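Goodall Hand-Held Gripper Kit, with Practice Sheet
Kudstead > Equipment > Hand-Held > Item 1009

In stock. Ships in 2 working days. Spare parts ship same day if ordered before noon.

Two hand grippers, left and right. Marker set. Charger, cables, hard case. Fudis recording software, one seat. And the Descombe practice sheet, printed and laminated, which we now put in every box because people kept asking what the house rules should be.

Read the sheet before you order if you can. Most of the returns we get are not broken units, they are sessions that went bad for reasons the sheet covers on the first side.

What the sheet is

A short set of rules for people who collect hand-held demonstrations for robot training. Written for floor staff, not for engineers. It doesn't replace your own safety paperwork or anything your site requires by law. If your building has stricter rules, use those.

Before a session

Walk the room first. Bags, boxes, chairs, cables. Move what's in the walking path, leave the rest where it normally lives.

Wipe the lens and both sets of finger pads. Dry cloth only. No alcohol on the pads, it hardens them.

Check the markers. Flat, clean, matte, no lifted corners. A bent marker gives you bad tracking all day and you won't see it untill you replay.

Battery above half on both hands.

Tell everyone in the room that recording is on. Not just the people holding grippers. A sign on the door helps but say it out loud as well. Anyone who doesn't want to be recorded gets time to leave, no questions.

Marker check

Do this at the start of every session and again after any drop or hard knock. Hold one gripper steady. Bring the square marker up in front of it, pattern toward the lens, and keep it there for a slow count. Then move it side to side, then closer, then back. Swap hands and repeat.

Keep fingers off the pattern. Thumb on the edge is fine, thumb over a corner is not. The software needs the whole square.

If Fudis shows the marker dropping out, look at your lights before you blame the unit. Ceiling lights straight overhead can put glare on a marker when you tilt it back. Tilt forward a little, try again. Still dropping? Change the marker. Still dropping after that, stop and call us.
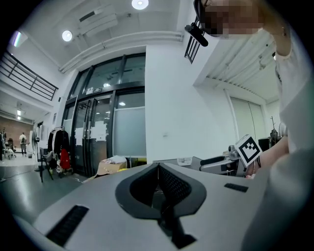
Marker held up next to the second gripper, wide-angle view.

Wide lens, wide responsibility

The lens sees a lot more than the hands. Walls, doors, ceiling, whoever is standing at the back. People forget this, even experienced people. So:

Faces get blurred or pixelated before any file leaves the building. Every file, including the ones you think are empty.

Papers on walls and doors count too. Names, phone numbers, schedules. Take them down or blur them.

Screens off or turned away if there's anything private on them.

Glass doors and windows: check what's behind them, and check the reflections.

No kids in view, ever, unless you have written consent. No recording in restrooms or changing areas. Should go without saying, it's on the sheet anyway.

During a session

One person calls start and stop. Only one.

Move at normal working speed. Slow-motion demos look tidy and train badly.

90 seconds is the longest single take we recommend. Long takes hide mistakes, and a bad minute spoils the good one next to it.

Both hands in use means no stairs, no ladders, and no leaning over railings. On an upper level, stay well back from the edge.

Wrist strap on. Always.

Dropped unit = stop, log it, redo the marker check. Don't wipe it off and carry on.

After a session

Copy files, check the copy opens, then clear the unit. In that order please.

Write down room, task, who called it, and anything odd. Two lines is plenty.

Loosen the straps, case closed, markers stored flat. Not in a pocket.

Replace the pads at 600 takes or when you see shine, whichever is first.

Anybody who asks for their footage to be removed gets it removed. Keep a list of who asked and when it was done.

Common questions we get

Can I print my own markers? Yes. Matte stock, full size, don't let the printer "fit to page". Measure one after printing.

Can one person run both hands? Yes, thats what the kit is for. Get a second person for setup the first few times.

Does it work near windows? Usually. Direct sun on the marker is the problem, daylight in general is OK.

Is the sheet sold seperately? Free download with any account. Laminated copies come in packs, see Accessories.

Can we change the sheet for our site? Add rules, sure. Please don't remove the consent or face rules and leave the Descombe name on it.

Returns and repairs

Unused kits, full refund, original case. Used kits, contact us first. For repairs include your session log and the last marker check recording, we can often spot the fault from that and skip the bench time.

New edition of the sheet comes out in April. Kits bought before then get it by mail, no charge.

Related: spare finger pads, marker set (matte), wrist straps, hard case foam, Fudis extra seat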